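Can a Machine Wipe a Table Yet?

By the Chore Watch desk
Posted in March
4 min read
Print this page | E-mail this page

I've been following the household chore machines for long enough that my friends have started changing the subject on me. Folding, dishes, vacuuming, I'll watch all of it. But my favorite chore to ask about is the boring one, wiping down a table, and glass is the meanest table you can pick! You can see straight through it, it throws the ceiling lights back at you, and every streak you leave behind sits there looking smug until somebody breathes on it and goes over it again.

So on a Wednesday I drove out to Plandergate, where Graner has a workshop full of this kind of thing, and spent the morning watching tables get wiped (my idea of a great day out, I know). I went in with one question: would I let one of these do my coffee table at home? Click through for the pictures, then my very unscientific verdict is underneath.

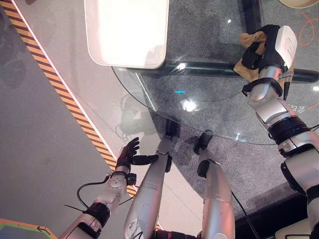 Cloth all bunched up in the gripper, other hand held open. I hold a cloth exactly like this when I'm on the phone.
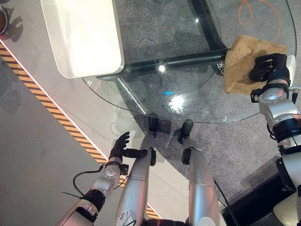 Flat on the glass and right out to the rim, with the fingers folded over the top. My mother would approve of the grip.
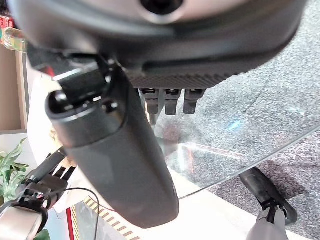 Way down close to the fingers and the edge of the tabletop, with the speckled carpet beyond it.

So, would I let it do mine?

Not this year, but I'm a lot closer to yes than I was at breakfast. The thing I keep thinking about is pressure. When I wipe a table I don't decide how hard to push, my arm just sorts it out, and I lean in when I hit a sticky patch (jam, usually). A machine has to get that from somewhere. Push too lightly and you're just giving the crumbs a ride, push too hard on glass and, well, I'd like to keep my table.

The rim is the other one. I always go over the edge a bit and catch whatever falls in my free hand, and I'd never once thought of that as a skill until I tried explaining it out loud to a room full of engineers. Round tables are worse than square ones too, there's no straight side to follow and you end up chasing the curve.

And then there's the cloth itself! People love to ask about the wiping and forget that a cloth is a floppy, annoying object that never has the same shape two times running. Rinsing it, wringing it out, folding it over to a clean side, hanging it up after. If you're selling me a table wiper I want all of that included, please.

What about the shop floor?

I think shops get there before my living room does. Wendt, the furniture showroom over in Rostia, has a whole row of glass tables that get fingerprinted all day long, and they stay in the same place from one week to the next. No toys, no cat, no half-finished jigsaw. Somebody goes along with a cloth every evening at closing and I can't imagine it's the part of the job they love. If a machine took the tables and left the people to talk to customers, I'd call that a fair trade.

My price, for anyone who wants to hold me to it: $500 and I'd buy one tomorrow, $1000 and I'd have to think about it and probably ask for the dishes to be thrown in.

Next gallery is laundry. I'm hoping for fitted sheets.

Print this page | E-mail this page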